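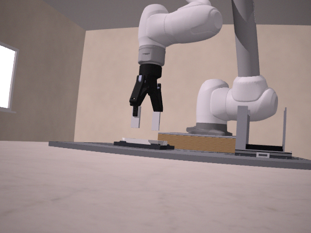
Muthu Chacko wrote:
60 demos by gamepad is too few for a bar that thin. Record in sim until the grasp height stops drifting, then train.

Forum > Stekness > Teleoperation

covadonga_v
Disagree. 21 slow ones beat my 2,000 fast ones. Open the fingers fully before descending and log the wrist pose.

m_chacko
Slow demos teach it to pause.

covadonga_v
Trim the idle steps, then.

Contact | © Stekness forum | Back to top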